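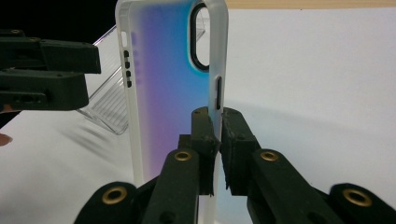 Teaching the grip to let go

The software is where the trouble lives. Ask anyone at Starcombe, the small manipulation outfit working out of the back half of a former print shop in Hamilton, and they'll steer you away from the hardware bench and over to a monitor with a plot on it. Two lines. One is how far apart the jaws are, the other is how far apart the software thinks they are. Most of the day the lines agree. Then somebody picks up something clear, or thin, or a bit shiny, and they don't.

I went in March, then again a few weeks later when they said the new release was nearly ready. It wasn't. Went anyway.

The job sounds dull, which I've come to think is a good sign in this field. Retail handling. Small goods out of a tray, onto a stand, off the stand, into a bag. Phone cases, chargers, card packs, sunglasses. A person does it with a hand-held gripper, camera riding along, and the recordings go into training. Later a policy has to do the same thing on an arm. In between those two sits a pile of code that has to work out where the gripper was, how open it was, and which moments were any use.

That pile is called Ternaswood. Started life as a folder of scripts for lining up timestamps. Now it's the thing everybody complains about at lunch.

The phone case problem

Phone cases were supposed to be the easy category. Rigid-ish, flat, cheap to replace, every one more or less the same rectangle. The team had them pencilled in for the first week.

Trouble is what they're made of, optically speaking. A frosted rim goes pale against a pale table and the edge detector shrugs. A back panel that slides from lavender to sky blue has no single colour to hang on to, and it changes again when you tilt it. And the camera cutout is a hole. You see straight through it to whatever is behind. The first segmentation model treated that hole as background, fair enough, and then treated a good chunk of the panel beside it as background too.

Put a clear acrylic stand behind the case and things get worse. The stand has edges, and the edges catch light, and the model likes edges. For a while it would draw one happy outline around case and stand together and plan a grasp for the pair of them.

The fix they tried first was more data. Another 2,000 labelled frames, mostly cases and stands, done by hand over a stretch that two of the engineers describe with the same word, which I can't print. It helped on the stands. Barely touched the rims.

What did help was giving up on single frames. Ternaswood now carries the object mask forward through the clip and lets the motion settle the argument. If the case lifts and the stand stays put, then they were two things all along, and the label can be pushed back to the earlier frames where it was ambiguous. Sounds obvious written down. It meant rewriting the loader, because the loader had been built to hand frames out in any old order.

"We'd thrown away time to make it fast," one of them told me. "Then we had to go buy it back."

Contact is a guess

Second problem, and the one I found more interesting. The gripper they use has no force sensing in the jaws. Everything the software knows about contact it gets from the camera and from how wide the jaws are.

So when is a thing held? The old rule: jaws were closing, jaws stopped closing, something's between them. Works nicely on a box. Works badly on a slim case pinched at one side, where the pads come nearly all the way together and the width reading sits right down in the noise. The log would say empty. The picture would say otherwise, plainly, a case standing there with two black pads on it.

They pulled 141 clips where the log and a human reviewer disagreed and went through the lot. Nearly all were thin objects gripped by an edge. A few were soft ones. One was a reviewer who'd clicked the wrong button.

The replacement is a small classifier that looks at a crop around the jaws and the width signal together, over a short window, and gives a probability instead of a yes or no. Planners hate probabilities, or the people who write planners do. There was a week of argument about where to put the threshold. In the end they put two in: a high one to start believing in a grasp and a lower one to stop believing in it. Thermostat stuff. The flicker went away more or less overnight.

I asked why not just add a sensor. Shrugs. Cost, wiring, and every recording made before the change turns into a different kind of recording. They've got a lot of recordings.

Planning for buttons

A case has soft bits. Button covers down the sides, openings, the raised rim around the camera. People steer round these without thinking much about it. The policy had learned to grab the long edge, good, but it didn't care where on the long edge. Sometimes it would come down right on a button cover.

Does that matter? For an empty case, hardly. For a case with a phone in it, you've just turned the volume up or taken a screenshot, and a customer at a counter will notice. So the planner has a notion of keep-off zones now. It gets a rough map from the perception side and pushes candidate grasps away from the marked patches. If there's no room left it takes the least bad one and flags it.

The maps are the weak link. Black cover on a pale rim, fine. Clear cover on a clear rim, forget it. For those the system falls back on a prior about where buttons usually sit, and the prior is wrong about as often as you'd expect given how many phone models there are.

Tooling nobody wants to write

Some of the best work I saw was the least glamorous. The replay viewer, for one. Brastico, a two-person contractor shop in Guelph, built it for them on a fixed fee and probably lost money. You drag along a clip and everything moves together: video, jaw width, contact probability, mask, the planner's shortlist of grasps with the rejected ones in grey. Before that, people had four windows open and a calculator.

It's got bugs. The scrub bar jumps if you let go too quick. The colours for "rejected" and "low confidence" are so close that I mixed them up twice in an afternoon. But it loads a clip in a couple of seconds and that's changed how people behave. They look at things now. An engineer who wouldn't have bothered opening a failure will open 6 of them before the kettle's done.

The other bit of tooling is calibration. Hand-held rigs get knocked, screws work loose, a camera mount shifts by a hair. Ternaswood runs a check at the top of every session: open the jaws, close them, show the camera a printed tag. If the numbers have drifted the session won't start. Operators grumbled. Then the number of binned recordings dropped and the grumbling moved on to the chairs.

There's one check I'd have liked to see and didn't. Lighting. The sweep backdrop they film on is white and so is the table, and shadows from the fingers drop right across the work area. The mask model has been known to grow a bit into a soft grey shadow as if it were part of the object. Everyone knows. It's on the list, under a lot of other things on the list.

Off the bench

The arm trials are down the hall. The policy gets a tray, a stand and a mixed lot of goods, and it's left to it. More than 400 attempts are logged against the current release and the team wouldn't give me a success rate, on the grounds that the last time they gave somebody a rate it ended up in a pitch deck. Fair.

What I can tell you is what I watched. It picked a card pack, no fuss. It picked a pair of sunglasses by the bridge, which made someone behind me swear in a pleased sort of way. It went for a clear case on a clear stand, slowed down, hovered, backed off, tried from the other side. Got it. Then wouldn't put it down, as the contact probability was sitting between the two thresholds and the release routine wanted to be sure it was holding something before it agreed to stop holding it.

So there it hung. Somebody typed. The jaws opened.

That bug has a name now, it's called the Hauksdóttir hold, after the street the first office was on, and the story of how it got attached to a bug was told to me three different ways. The patch went in the same night. I've since heard it broke the sunglasses.

Starcombe says the next release of Ternaswood will have a proper state for letting go, seperate from the one for holding, with its own data behind it. They're going back through the old clips to label the releases, which were never labelled because all the attention was on the pick. Thousands of put-downs, all sitting there already recorded.

Apr 27, 2026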